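给“适量”说几句好话

2024年4月16日

上个月我整理抽屉，翻出外婆留下来的一本塑料皮笔记本。里面有三分之一是电话号码，三分之一是毛衣针法，剩下的是菜谱。说是菜谱，有点抬举它了。红烧肉那一页一共五行字：五花肉一块，酱油适量，糖适量，黄酒多放点，烧到好为止。馒头那一页更短，只写了“面和到软硬合适，醒到差不多，蒸熟”。我坐在地板上看了半天，笑了，然后又有点难过，然后就想写这篇东西。

先交代一下，我是一个很听话的人。上学的时候老师说作文写八百字，我会数着格子写到八百零几。后来学做饭也是一样，买了秤，买了量勺，买了一支插在肉里看温度的针。手机里装了一个叫Skerel的菜谱软件，每一步都有倒计时，到了点它会叮的一声，我就像听见上课铃一样跑回灶台边上去。所以我绝不是那种天生手里有数、看不起别人量来量去的人，我对秤是有感情的，到现在厨房里还摆着那台Rerner，电池盖掉了，用胶带粘着，照样好使。

可是这几年我越来越觉得，我们对“适量”两个字太不客气了。网上随便打开一篇讲中国菜谱的文章，底下总有人骂：什么叫适量？什么叫少许？什么叫炒出香味？写菜谱的人是不是懒？骂得最凶的人往往还要附上一句，说西方的菜谱就清清楚楚，克是克，毫升是毫升，所以人家能标准化，我们不能。我每次看到都想回一句，写了又删掉，因为评论区里说不清楚。那就在自己的地方慢慢说吧，反正各位能看到这一段，大概也不赶时间。

一、外婆为什么不写数字

我小时候以为外婆不写数字是因为她不识几个数，后来发现完全冤枉了她。她在供销社站过柜台，算盘打得很快，菜钱差一分都要走回去问。毛衣针法那几页，起多少针，几行以后收几针，写得清清楚楚，一个“适量”都没有。也就是说，她知道什么时候应该写数字，也知道什么时候写了没用。

毛衣的针数写下来，明年再织还是那么多针，毛线不会因为天气变潮就多吃两针。面粉会。夏天开袋的面和冬天开袋的面，南边买的面和她娘家捎来的面，吃水都不一样。她要是老老实实写下“水二百五十克”，明年换了一袋面，照着做出来稀得粘手，那这一行字就成了骗人的字。她写“软硬合适”，反倒哪一年都对。

当然你会说，对是对，可是没用啊，谁知道什么叫合适。没错，对一个从来没有摸过面的人，这四个字等于没写。但是那本笔记本从头到尾就没打算给没摸过面的人看，它是写给她自己的，顶多再写给我妈。我妈八岁就站在小板凳上按面团，外婆捏一下她的耳垂，说，喏，就这样软。有了这一捏，后面写“合适”就够了。

我们今天看这种菜谱觉得生气，是因为我们捡到了半封信。另外半封在耳垂上，在灶台边上，在外婆说“你过来闻闻”的那一秒钟里，没有跟着纸一起传下来。捡到半封信的人着急，我很能体谅，我自己也急过。只是这笔账不好算在写信的人头上。
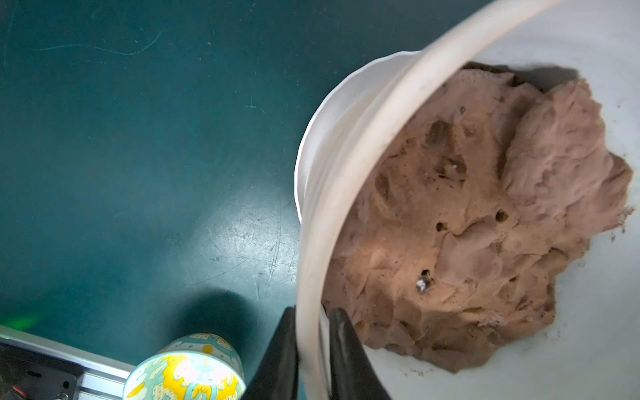
我妈后来倒是写过数字。那年我一个人搬到外地，第一个冬天想吃家里的馒头，打电话问她，她在电话那头“合适”“差不多”地说了十几分钟，我急得要哭，她也急，最后说你等着。过了两天她发来一条很长的消息，说她专门把每样东西都称了一遍，面多少，水多少，酵母多少，醒几个钟头，一样一样列出来。我照着做，蒸出来一锅小石头。

我没敢跟她说，过了一个星期才坦白。她在电话里沉默了一会儿，问我，你屋里几度？我说不知道，反正挺冷的，我穿着羽绒服和的面。她说哦哟，那怎么行，那要多醒很久的呀。然后又问，你那个面摸上去什么样子？我形容了半天，我说有点像橡皮，又有点像旧的肥皂。她说太干了，水要再加。我说你写的就是这么多水。她说我写的是我家的水。

“我写的是我家的水”，这句话我到现在还经常想起来。她是随口讲的，讲完就去忙别的了，晚上还发消息问我羽绒服够不够厚。

二、数字有数字的好处

说到这里，我得替数字讲讲公道话，要不然就成了那种怀旧文章，什么都是从前的好，我不喜欢那样。

数字是给陌生人的礼物。我真这么想。一个住在几千公里外、从来没有吃过馒头的人，想在自己家里蒸一次馒头，除了数字，你能给他什么呢？你没办法隔着屏幕捏他的耳垂。有一份写明了克数的菜谱，他第一次也许能做到六十分，他就有了一个起点，第二次就可以在六十分上面动脑筋。要是只给他“适量”，他第一次可能就零分，然后再也不做了。这个损失是很大的，少一个人会做馒头，我就觉得世界上少了一点热气。

我的朋友Hooman Fallahi就是这么学会的。他是看着视频和克数一路学过来的，学得非常认真，有一个本子专门记每次的水温。他做的馒头比我好，这件事我承认，心里稍微有一点不平衡。有一回我把外婆那页“面和到软硬合适，醒到差不多”翻译给他听，他听完笑得不行，说这哪里是菜谱，这是一首诗。我说你别笑，你现在还看本子吗？他想了想，说好像很久没看了。我说那你现在怎么加水？他比划了一下，手在空气里抓了抓，说就是，加到它对了为止。

你看，绕了一大圈，他也走到“合适”那里去了。他是从数字那头走过去的，我妈是从板凳那头走过去的，两个人在同一个地方碰了面，连手上的动作都差不多。所以我一直觉得数字和“适量”没有什么好吵的。刚上路的人手里要有张地图，住久了的人下楼买酱油，你非要他看着地图走，他会嫌你烦。

我反对的只是一种口气，就是觉得凡是没有数字的地方都是偷懒，凡是写了数字的地方都是科学。这个口气我听得多了，而且早就不限于厨房了。

三、从厨房里走出来

我做过几年文字工作，给一家叫Itgate的公司写内部手册。那几年我写过各种各样的流程，怎么接电话，怎么回邮件，怎么跟客户说对不起。我记得最清楚的是一份《客户来电应答规范》，最初的版本是一位老同事手写的半页纸，其中有一条是“对方着急的时候，慢一点讲话”。后来大家觉得不够规范，要改，改来改去，这一条变成了语速的要求，每分钟多少个字，停顿几秒，道歉语句使用几次。等到我离开的时候，那份手册有1,476条。

一千多条，我是一条一条校对过的，标点都没有错，我很自豪。可是新来的人看完以后不会接电话。他们接起来，眼睛看着屏幕上的条目，嘴里念着标准的道歉，念到规定的次数为止，电话那头的人更生气了。那时候Davoud Jalali坐我对面，他是接电话接得最好的一个，客户换了三次地址还要打来找他。我问过他怎么看那份手册，他很客气，说写得非常全，然后从抽屉里拿出老同事那半页纸的复印件给我看，折得都起毛了。

“对方着急的时候，慢一点讲话。”慢多少呢？没有讲。因为要看对方有多着急，要看他是为了一张发票着急，还是因为家里有人住院而顾不上发票。这个“一点”里面装了很多东西，装的是对接电话那个人的信任，相信他听得出来。等你把“一点”换成了每分钟多少字，这份信任就收回去了，那个人也就慢慢不听了，反正听不听都是照着念。

我想这才是我最舍不得“适量”的地方。它是一个把人当大人看的词。它说，剩下的这一步交给你，你在现场，我不在，你的眼睛比我的纸好用。外婆写“黄酒多放点”的时候，她心里是有一个我妈的，她知道我妈会看着锅子，不会把一整瓶倒下去。

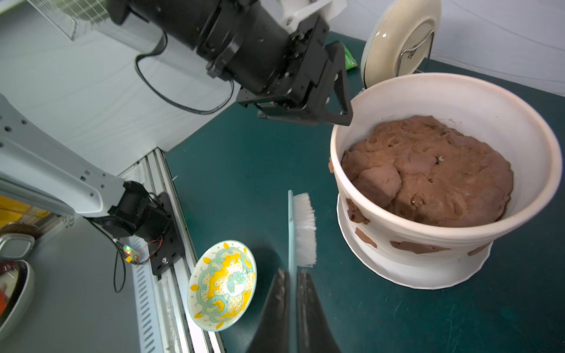
Deepak Thakur读了这篇东西的初稿以后，写来一段挺长的话，我征得他同意抄在这里：你把“适量”说得太温柔了。我小时候问家里的大人菜怎么做，他们也是这样回答我的，看着办，凭感觉。有的人是真的讲不出来，也有的人是不愿意讲。会做那几道菜，是他们在家里说话算数的本钱，教清楚了，别人就不用求他们了。所以每次我听到“凭感觉”，第一个反应是有一扇门关上了。我宁愿要一份笨一点的、写死了数字的菜谱，它至少对谁都一样。

他的话我读了好几遍，而且我得说，有几处他是对的，我写初稿的时候没有往那边想。含糊有时候确实是一把锁。从前师傅带徒弟，要留一手，讲到要紧的地方就咳嗽一声，说这个嘛，你自己悟。徒弟扫了三年地，悟出来一个腰肌劳损。我在单位里也碰到过这种前辈，什么都在他脑子里，问他他就笑一笑，说时间长了你就懂了。时间是很长了，我还是不懂，后来他退休，大家花了整整一个夏天去猜他的文件夹是怎么命名的。那种含糊我一点也不想维护。

可是怎么分辨呢？我想了几天，想出来一个很土的办法，就是看他说完“适量”以后做什么。外婆说完“软硬合适”，会把你的手拉过去，按在面团上。我妈说不清楚，会去把自己家的水称一遍，虽然称了也没用，但是她称了，戴着老花镜称的。关门的人说完就走开了。同样两个字，后面跟着的是一只手还是一个背影，小孩子都分得出来，Deepak小时候想必就是分得很清楚，所以才记到现在。

我把这个意思回给他，他回了我一句，说那你应该在文章里写明白，光有“适量”是不够的，要有人在旁边。好，我写明白了：光有“适量”是不够的，要有人在旁边。

四、旁边没有人怎么办

这恐怕才是今天真正的难处。外婆那一辈，旁边总是有人的，人多得嫌烦。灶台边上站着小姑子，门口坐着剥毛豆的邻居，你盐放多了，三个人同时告诉你。我现在做饭，旁边是一台收音机。很多人跟我一样，一个人住，或者两个人住但是下班时间对不上，学一样东西，只能跟屏幕学。屏幕很有耐心，可以倒回去看二十遍，就是不能伸手过来。

所以大家要数字，要倒计时，要精确到克，这里面有一部分是孤单。我以前没有这么想过，是写到这里才慢慢想到的。一个人半夜在厨房里，锅里油已经热了，菜谱上写着“炒出香味”，他闻不出来算不算香，又没有人可以问，当然要发火，换了我我也发火。他骂的是“适量”，缺的是旁边一句“可以了，下锅吧”。

前年我参加过一个学做面食的线上小组，名字叫Lakatos，为什么叫这个名字我一直没搞清楚，群主自己也说忘了。那里头什么地方的人都有。有一个人叫Banafsheh Ranjbar，做饼做得极好，有人问她面要揉多久，她从来不给分钟数，她让人家把面团拉开，拍下来发给她，她看了再讲。有时候她讲再揉一会儿，有时候讲停停停，不要再碰它了，让它睡觉！为了一块饼，两个人能来回说一个晚上。我有一次好奇，把那年八月的聊天记录拉到头看了看，884条消息，一大半是在讨论“这样算不算好了”。

要是换成一份完美的说明书，那八百多条消息一条也不需要。效率是高多了。可是那个八月我过得很高兴，那阵子我工作不顺，家里也有事，每天晚上最盼的就是有人在群里问，你们看我这个行不行。我在那里学会了两种饼，忘了一种，另外一种到现在还做。更要紧的是，我知道了在离我很远的地方，有人揉面揉到一半会停下来喝茶，有人家里的猫不许别人关烤箱的灯。这些都是从“适量”的缝里长出来的，缝要是全填平了，它们就没有地方长。

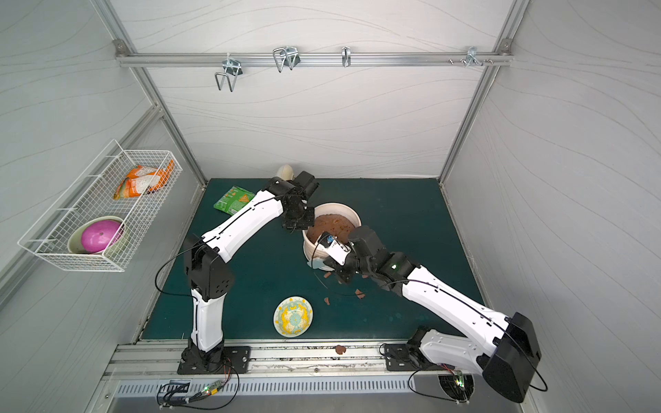
五、那么菜谱到底应该怎么写

批评了半天，总要拿出点办法来，不然Gert Buthelezi又要笑我，他老说我的文章像散步，走得挺远，什么也没买回来。

我现在给朋友写菜谱，是这么写的。先给一个数字，老老实实称过的数字，让没做过的人有东西可以抓。然后在数字后面跟一句话，讲它应该是什么样子：面团按下去会慢慢回来，不粘手，但是手指离开的时候有一点舍不得。酱油三勺，放下去以后汤的颜色应该像浓一点的红茶，如果像咖啡就多了，加水。再后面，如果还有地方，我会写一句万一不对怎么办。太干了怎么救，太咸了怎么救，糊了的话哪一部分还能吃。

这第三句是我自己最看重的，也是一般的菜谱里最少见的。一般的菜谱都假定你会顺利，从第一步走到第七步，端上桌，撒葱花。可是真正在厨房里站过的人都知道，总有一步要出岔子，或者电话响了，或者家里只剩半个洋葱。外婆的笔记本里反倒有这样的话，红烧肉那页的背面，铅笔写的，很淡：“咸了放土豆。”我看到的时候心里一热。她前面写得那么含糊，到了这里忽然很具体，好像知道以后会有一个人在这一步上慌张。

用这个写法，菜谱会变得很长。我给Gert写过一份炖牛肉，写完看了一眼字数，2,353个字，比有些人的毕业感言还长。他收到以后回了我三个字：太长了。过了一个周末又发来一句，说土豆那一段救了他。那我就当他是夸我了。

有人可能要问，数字也写了，样子也写了，补救也写了，那“适量”岂不是没有了？还是有的，我每份菜谱里总要留一个。通常留给盐，有时候留给辣椒。盐是每家每户自己的事情，有人血压高，有人刚从工地上下来出了一身汗，有的夫妻俩一个口重一个口淡，过了半辈子才商量出一个数来。我怎么好替人家决定呢？这种地方写“适量”，是客气，是到了人家门口就停下来，鞋子不踩进去。

六、最后讲一讲那锅小石头

那锅馒头我后来是切成片，用油煎了，蘸着白糖吃掉的，吃了三天。味道不坏，就是费牙。过年回家我跟我妈说起来，她笑得直拍桌子，然后站起来就往厨房走，说来来来，现在就和一次给你看。那天晚上已经九点多了，我说明天吧，她说明天什么明天，面又不用睡觉。

她倒面，我倒水。我习惯性地要去拿秤，她家里没有秤，上回称东西的那台是问楼下借的。我就拿着一个搪瓷杯，一点一点往里倒，她一只手在盆里搅，嘴里说再来点，再来点，再来一点点，好，停。

我问她，这是多少？她说什么多少。我说水，我倒了多少水。她看了看杯子，又看了看盆，说，你不是都倒进去了嘛，你问我。

然后她把手在围裙上擦了擦，伸过来，捏了一下我的耳垂。她的手上还有面，冷冰冰的，我缩了一下脖子。她说，摸摸看，是不是一样。我把手伸进盆里摸，再摸摸自己的耳朵，弄得耳朵上全是面粉。我说好像盆里的还硬一点。她说，那就再加点水。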